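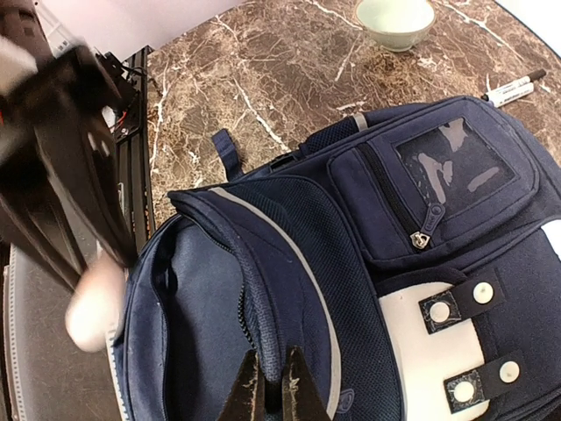 How much of the weight a student carries to school is the empty bag? In the Burnville sample, the empty bag had a median weight of 900 g, a larger share of the total than any single book.

**Figure 4.** Large backpack lying on its back on a tabletop.

### 4.2 Bag weight and walking distance

The empty weight of the bag is often left out of studies of school loads. Most surveys weigh the packed bag once, at the school door, and divide by body weight. The method is quick and gives a figure that can be compared across schools, but it hides where the load comes from. A student with a light bag full of books and a student with a heavy bag and a change of shoes may be given the same value. For this reason each bag in our survey was weighed twice: once as carried and once after the contents had been taken out and set aside.

The sample was made up of 394 students in the upper grades of schools in Burnville and Gunthorpe. Weighing took place in January, in the first class period. Students were told of the survey in advance but not of the day. Bags were hung by the top loop from a digital hanging scale, and the reading was taken once the bag had stopped swinging. Where the top loop was torn or missing, both shoulder straps were placed over the hook together. Musical instruments and sports equipment carried outside the bag were weighed separately and are not included in the results given in this section.

Bags were placed in one of three classes by type: single-compartment backpacks, multi-compartment backpacks, and shoulder bags. Color was not recorded. Large backpacks of the general kind in Figure 4 made up most of the sample at both sites. Shoulder bags were more common in Gunthorpe, where lockers are provided on the ground floor and students can store textbooks between classes.

Walking distance was measured along the street network from the home address to the nearest school entrance. Students who rode a bus for part of the trip were assigned only the part covered on foot, including the walk to the stop. The median walking distance was 700 m. The distribution has a long right tail, and distance was therefore log-transformed before the models were fitted.

Packed weight did not vary with distance in the pooled sample. When the two sites were modeled separately, a weak negative relation appeared in Gunthorpe: students who walked farther carried somewhat less. No such relation was found in Burnville. The difference between sites remained after adjusting for grade and bag type, but it became much smaller once locker use was added to the model. We take this as evidence that students reduce their load when they have a place to leave it, and that distance alone has little effect on what is packed.

Empty weight behaved differently. It was not related to distance at either site, and it was only weakly related to the weight of the contents. Students with few books did not, as a rule, own lighter bags. Cheng reached a similar view in the Ruawai pilot, in which the choice of bag was made once, before the school year, and was seldom revised (Peiyu Cheng, unpublished field notes). A bag chosen for the heaviest day of the week is carried on every other day as well.

The effect of empty weight on the ratio of load to body weight is largest among the youngest students. Bags are sold in few sizes, and a student in the lowest grade surveyed may carry the same model as a student in the highest. Repeating the analysis with contents only, and leaving the bag out, reduced the difference between grades but did not remove it.

Three limits should be noted. First, each bag was weighed on one day only, and the timetable for that day affects the contents. The Brarnau protocol, which calls for weighing on every day of a full school week, would deal with this problem at a higher cost in class time. Second, strap length and the height of the bag on the back were not measured, although both are known to affect posture. Third, some 90 students emptied their own bags before weighing, and small items left in side pockets may have been counted as part of the empty weight. Removing these records shifted the median for empty weight slightly downward and left the model estimates unchanged in sign.

Water bottles were treated as contents whether carried inside the bag or in an outer pocket. They were weighed as found, and the amount of water in them was not recorded. The models including bottle weight as a separate term are given in Section 4.3.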